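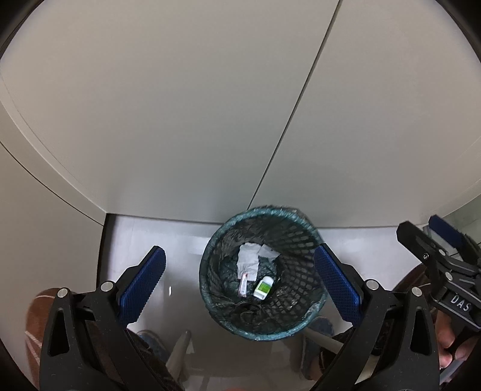

Fig. 1. Hand-held gripper over the bin, fingers open.

Week 2 handout: the fault we nearly missed

Right, so this is the one I promised you on Thursday (I know, I went on a bit!). The Sturkix bin-sorting set has 374 runs in it, and we trained on the lot before I spotted that the finger-width reading had stuck on one of the two grippers. The fingers moved perfectly well, the number just sat there, and our model learned that small bottles and vials could be picked up with the hand wide open. On the arm at Trevanley it went down into the bin liner with its fingers spread, again and again, until I hit the stop.

The cause was dull: a loose cable. What bothers me is that our checking script only looked for missing values, and a stuck value isn't missing.

For next time, please:
Open and close each gripper fully before every run and watch the number change.
Plot width against time for any three runs you like.
Read the Tawhiri lab notes on stuck sensors, and bring me one fault that a plot like that wouldn't show.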